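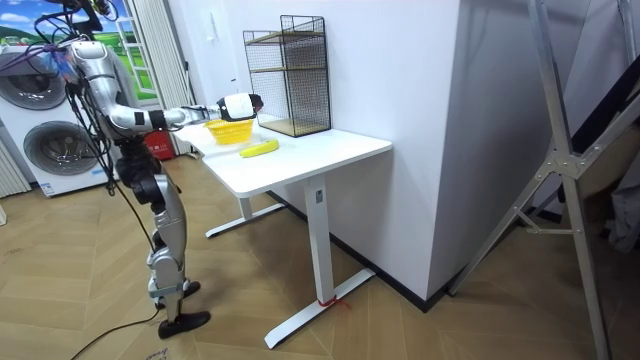
Assunta Marchetti ordena cocinas desde hace 17 años y recibe en Akach, su pequeño estudio. Para ella, la fruta necesita un lugar fijo. «Yo prefiero una cesta amarilla con agujeros, porque el aire pasa», explica.
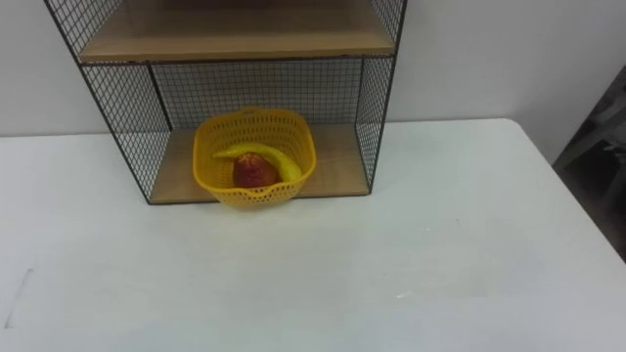

Sobre la estantería de malla negra y madera clara tiene una opinión firme: «El estante bajo es bueno para la cesta – se alcanza sin esfuerzo».

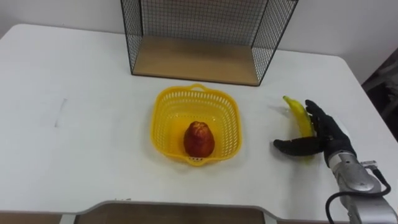
¿Y el plátano? «En casa lo dejo aparte, madura muy rápido. En agosto, todavía más».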